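Part-time help wanted for a small letting office in Cudunton

23 January 2019

3 comments · 2 shares

Hello! I run Costello Lettings, a very small outfit above the dry cleaner's in Cudunton, and I'm after somebody to help me with viewings, keys and the never-ending pile of check-in reports. It's part-time, mornings mostly, and you'd be working with me and a kettle that takes forever.

I've done this on my own since I opened and I was quite proud of that, until December, when I managed to book two viewings at opposite ends of town for the same half hour. I had one lot of people waiting on a doorstep while I was stuck behind a bin lorry. So, time to get some help in!

What the job is like

You'd meet people at the property, let them in, show them round and answer what you can. If you don't know how old the boiler is, say so and ring me. I'd much rather that than a guess. Most of our places are flats and small terraces, and a lot of them have the sort of hallway where you have to go in single file and let the tenants turn round before you do – you get used to walking backwards while talking about council tax.

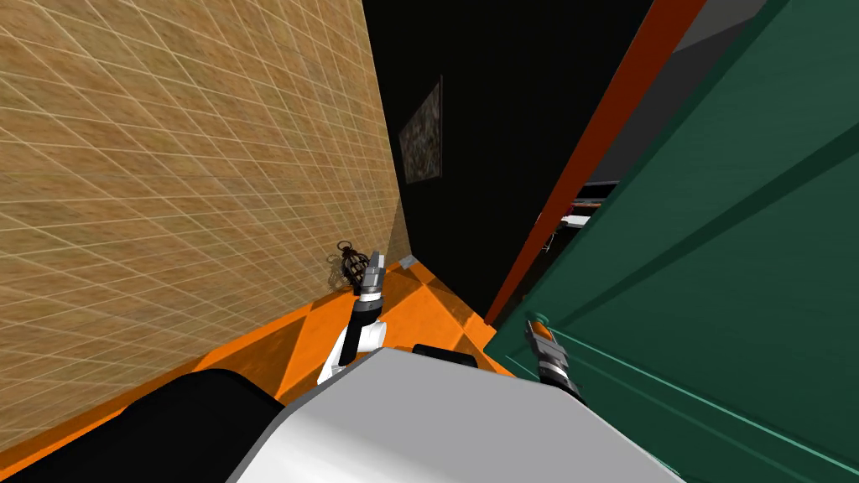 Fistov asked under my last post whether you need your own car for this, and whether the walking between houses counts as paid time. No car needed, though a bike would be handy, and yes, you're paid from the moment you pick the keys up to the moment they're back on the hook. Good question, I should have put that in the first time.

The rest of it is paperwork. Check-in reports mean going round an empty property room by room and writing down the state of the walls, floors, windows and doors, so that there's no row about it when the tenant moves out. I use a form I made myself and it's a bit long (sorry). You'll be quick at it after a week or two. Put down the colours as well as the condition, please. "Orange floor, green door" tells me which hallway I'm reading about far faster than a flat number does.

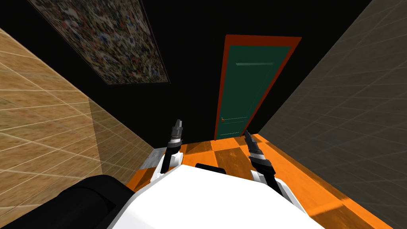

Who I'm looking for

Someone friendly, on time, and happy to be in a stranger's house without poking about in the cupboards. Tidy handwriting helps. You don't need to have worked in lettings before, and I'd be just as pleased to hear from someone coming back to work after a long gap as from a school leaver.

You do need to be all right with stairs, and with doors. Old doors are half the job! Stiff locks, swollen frames, round knobs that you have to get a proper grip on before they'll turn. I'll show you the knack for the worst ones.
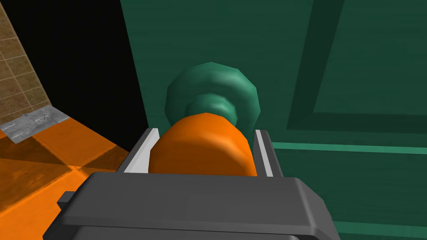

Pay and how to apply

It's 800 pounds a month to start with, and I'll look at it again after 3 months. There's also almost 300 pounds set aside for a decent coat and boots, as you'll be out in all weathers.

No CV needed. Just drop me a letter or an email with a bit about yourself, which mornings you could do, and when you could start. If you'd like to come along on a viewing first to see if it suits you, do say – I'll buy the coffee afterwards.

We use cookies to remember your search settings. Accept | Find out more

© Costello Lettings, Cudunton · Contact us · Back to top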